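Speaker notes — "Small chores, big fun: why we love farm and shop games"
Comfort Fiadzo
30 November 2021

SLIDE 1. Title

Wait for the door to close. Say hello, say thank you for having me.

Start with the confession: I have run the same pretend bakery in Tamitz for 1,418 in-game days and I still look forward to opening the shutters each morning. Pause. Let people laugh. Then ask for a show of hands: who has ever stayed up too late watering something that doesn't exist?

Say what I mean by a chore game. You get a small place to look after, customers or animals who want things, a clock, and never quite enough hands. Browser games, phone games, the lot. I'm talking tonight as a player and as somebody who makes little ones in the evenings, so there will be some nuts and bolts but no code.

SLIDE 2. The first minute

This is my favourite bit, so don't rush it!

A good chore game gives you one job straight away. In Tamitz it's a tray of buns. You click the tray, you click the customer, a coin drops. No map, no family history, no long letter from a dead uncle (we can have the uncle later, I love the uncle). Play the short clip with the sound ON. The coin noise matters more than you'd think.

Compare with the old opening of my own game, Wirkano, where you run a ferry landing and sort parcels for the islands. I had seven screens of text before you touched a parcel. Seven! My cousin tapped through every one of them without reading and then asked me what the game was about.

New opening: a boat is coming, there's a parcel, put it on the boat. Everything else waits until the second boat.

SLIDE 3. Boxes and bins

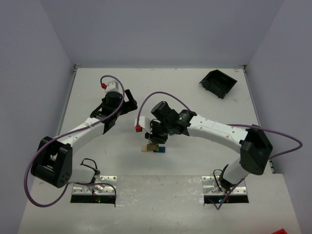
Slide 3: the black bin, turned at an angle.

Talk about containers. Nearly every chore game has one — the basket, the crate, the sack of feed — and how full it gets is half the game. A small basket means lots of trips, and trips are where the player starts planning. "I'll pick up the eggs on the way back from the well." That little thought is pure joy when it comes off.

Upgrades: I like it when the bigger basket arrives just after you've started grumbling about the little one. Too early and you never learn the routes. Too late and you've gone to make tea and not come back.

If time is short, skip the bit on stacking and go to slide 4.

Stacking: the same goods pile up in one slot, mixed goods don't. Simple rule, loads of choices. Mention Leitner, the orchard game, where pears and apples won't share a crate and you end up having strong feelings about pears.

SLIDE 4. The clock

Two kinds of pressure. The day timer, which ends everything at once, and the customer's patience, which runs out one face at a time. I much prefer the faces. You see the goat farmer going a bit pink and you think, hang on love, I'm coming!

Be fair to people who hate timers, though. There are plenty of them and they play a lot of these games. Wirkano got an untimed mode in October and it's now where I play most. The boats simply wait. I was worried it would feel flat, but the sorting is still satisfying, and you can look at the gulls.

SLIDE 5. Getting in close
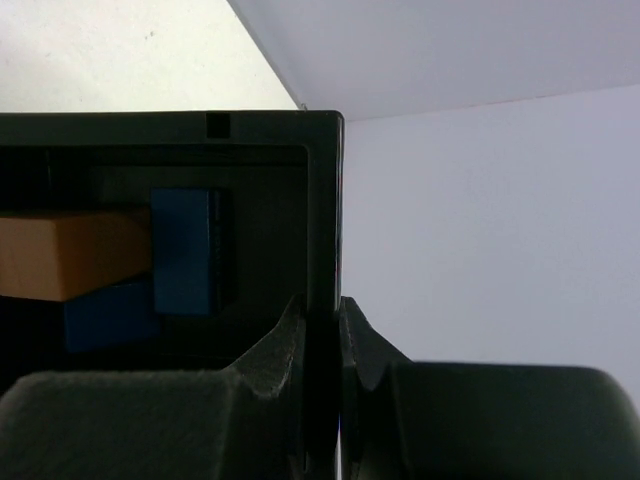
Slide 5: low down, with the black box right ahead.

Most chore games look down from above so you can see the whole farm. Try going close for one task, just once in a while. Jisomora does this with its clock repair jobs: the shop slides away and you've got one clock filling the screen, with the back off. Then out you come again and there's a queue.

Warn them that close-up tasks get old quickly if you must do them every time. Let people skip after the first few goes.

SLIDE 6. What to play next

Read the list slowly, people will be writing it down.
Tamitz, for buns and a very good cat.
Leitner, if you like long, slow seasons.
Jisomora, best with headphones.
Wirkano, which is mine, so do tell me what's wrong with it.

Questions. If it's quiet, ask what everybody's first one was. Mine had a duck pond and I can still hum the tune.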